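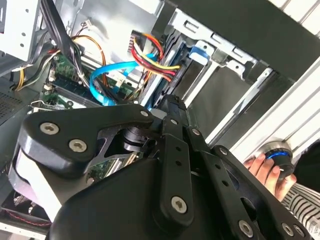

ZASTCOMBE, 02/09/2022 – Kaimal Pictures has set the theatrical release of Inport, a science fiction thriller directed by Venkatesh Pai. The film runs 85 minutes and will open on seven screens before moving to rental platforms.

Inport follows a harbor clerk who finds a cargo record that changes each time it is read. Braulio Maldonado plays the clerk. The screenplay is by Pai and was developed from his short film of the same title. Principal photography took place in Zastcombe and was completed in August of last year.

The film was shot digitally in color, with a finished aspect ratio of 2.39:1. Dialogue is in English and Spanish, with English subtitles where required. The sound mix is 5.1 for theaters – a separate stereo mix has been prepared for home viewing.

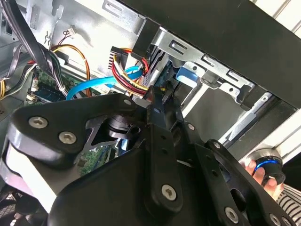

Black gripper at an open desktop computer case.

Visual effects and final color were handled by Odell, a post-production company based in Zastcombe. The final cut contains 62 effects shots, most of them in the last reel. Editing and sound were completed at the same facility.

"The story takes place almost entirely in one building, so the edit had to carry the sense of time," said Pai. "We kept the running time short and removed two subplots."

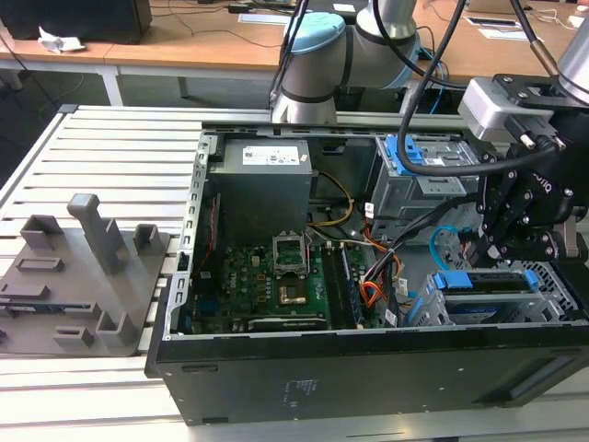 Theaters will receive the film as an encrypted DCP. Open-caption and audio description versions are available on request and should be specified at the time of booking. Kaimal Pictures is handling bookings directly for all locations.

Press screeners are available to accredited reviewers. Requests should include the name of the publication and the planned date of coverage. Reviews are under embargo until opening day.

Press contact: Kaimal Pictures, Publicity Office, P.O. Box 3823, Zastcombe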